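Maple oat bars, second try

The first pan came out too dry, so on Monday I made them again with less flour and more butter. I used 14 tablespoons of butter this time, melted with the maple syrup and left to cool while I toasted the oats. Toasting takes 14 minutes in my oven. Stir them once halfway.

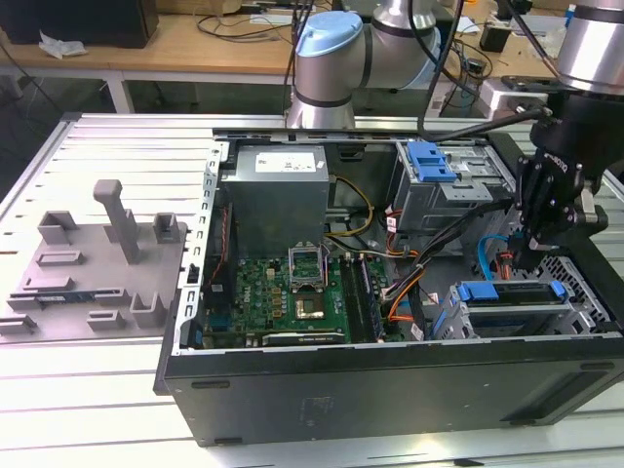
Press the mix into the pan with the back of a spoon, then bake until the edges are brown and the middle still gives a little. I weighed the dough before it went in and got 700 grams, enough for a square pan.

Let them cool all the way before cutting. I cut mine warm and lost a corner piece to crumbs. Next time I want to try the dark syrup from the Keane market.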